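Clarkden Shared Office – supplies and storage meeting

Minutes, December. Start 4:10 pm, small meeting room. Both tenants represented (Postma, Amell) plus front desk. Gravier sent apologies, their comments came by email and are worked in below.

1. Last minutes
Agreed. One fix: the label tape is 6 rolls, not 16. Front desk to correct the shared copy.

2. Paper order
900 sheets left in the copy room cupboard, not counting the opened pack by the printer. Postma has a big mailing coming up and will bring their own. Order the usual amount, same supplier. Amell asked again about recycled stock – last batch curled in the duplexer, so no for now, look again in spring.

3. Binder clips
Long item. Gravier's email says clips go out on their packets and never come back. Postma says same. Front desk says they do come back, they just end up in coat pockets, mugs, the drawer with the batteries etc.

Sorting has started on the floor, white tray for the ones to keep. 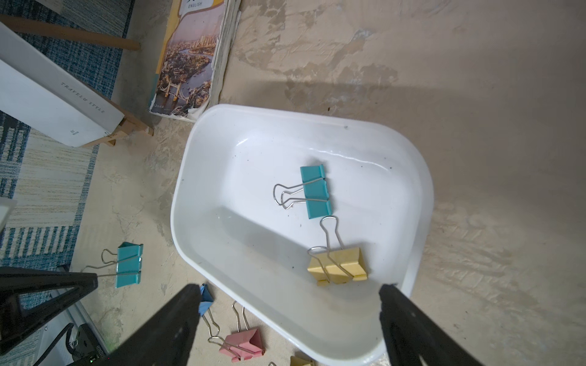 Minutes and photos: front desk, Clarkden

Colors: teal, light blue, pink, pale yellow. Amell would like one color per tenant. Postma against, says people grab whatever is nearest and we'd be policing clips. Some back and forth. Gravier's email doesnt mention color at all. Left as is – colors stay mixed, anyone who wants their own set buys their own set.

Handles: please fold them flat before the clips go back. They hook onto each other when the handles are left out and you pull up three when you want one. Front desk to put a line about this on the cupboard door.

Budget: $45 for clips for the year. $44 was spent last year so no argument. Amell asked if black ones are cheaper. They are, a bit. General feeling was keep the pastel, easier to spot on a dark carpet.

Bent ones: throw out. Do not put back "for light use."

4. Trays
The white tray does the job. Rounded corners so nothing wedges in, and you can see what you've got without digging. It does show dirt, wipe it before it goes on the shelf. Postma wants a second one for rubber bands and treasury tags. Agreed, if it can be had under the petty cash limit. No lids – the old box had a lid and became a place to put coffee on.

Six clips in the tray on this one, two teal, two yellow, one blue and one pink. Amell thinks that's a fair amount to leave out at the front desk, with the rest in the cupboard. Agreed, top up when it gets down to a couple.

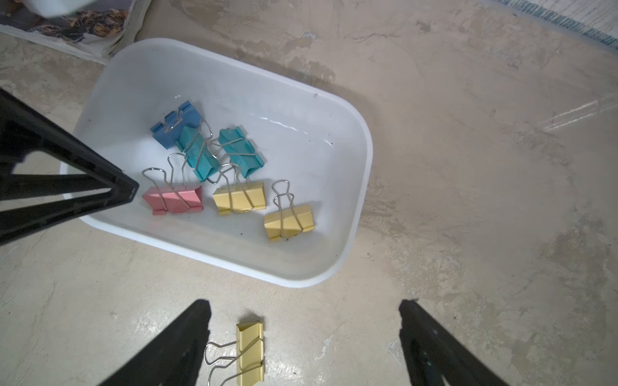

5. Cupboard shelves
Top shelf too high for half the people who use it. Move envelopes up, bring hole punches and staplers down. Toner stays at the bottom. Postma's archive boxes have been on the middle shelf since the summer and need to go, Postma to find out who packed them and whether anythign in them is still wanted.

Key to the cupboard: second copy still missing. Amell to check their old desk drawers. If no luck, get one cut.

6. Any other business
Kitchen sign-up sheet is full thru the end of the month, new one needed.
Laminator smells hot, don't use it until it's been looked at. Front desk to put a note on it.
Gravier asks by email if the 3 pm mail pickup can go later. Front desk will ask, not hopeful.

Actions
Front desk – paper order, door note, laminator note, mail pickup, fix last minutes
Postma – archive boxes, price for second tray
Amell – cupboard key, kitchen sheet

Closed 4:55. Next one in January, same room, time to be sent out.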